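3.2 Creases and folds in white fabric

White cloth was kept as a separate group in our material. On patterned or dark cloth a rater can usually follow an edge, a print or a seam, while on white cloth the only guide is shading. The full set holds 2,989 views of household textiles, of which 949 show white or nearly white fabric as the largest textile in view. Shirts, sheets, pillowcases and table linen were not separated at this stage, as many views show too little of the item to tell them apart.

Each view was rated by 2 people working alone, using the terms set out in Section 2. A "fold" is a soft, rounded change in the surface with a gradual change in brightness. A "crease" is narrower and has at least one sharp side. "Wrinkle" was used in the early rounds for both and was dropped from the rating sheet in July, after Petersen and Palumbo found that they had been using it in different ways. The older sheets were rated again from the start.

Direction was noted as level, upright, diagonal or mixed. In cloth that lies over a rounded form, diagonal folds are common, and they tend to fade out where the surface turns toward the light. Figure 2 shows white fabric with folds of this type. 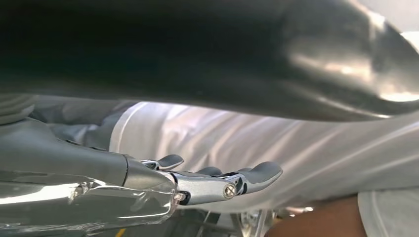 Figure 2. White, slightly creased fabric beneath a glossy dark gray surface. The folds run diagonally, and the cloth is brightest toward the right.

Uneven brightness was the main source of disagreement. Where one side of the cloth was bright and the other grayer, raters marked more folds on the gray side, and we do not think this reflects the cloth itself. Stüber suggested splitting such views into a bright part and a gray part and rating each alone. We tried this on a small share of the set and kept it for the final round.

Nearby glossy surfaces were noted as well, with a plain yes or no. They can throw light back onto white cloth and soften the shading that raters rely on. We did not measure this effect. Views with a dark glossy surface touching or overlapping the cloth in the picture are marked in the rating file, so that readers can leave them out. The file was closed on 31/03/2021 and has not been changed since.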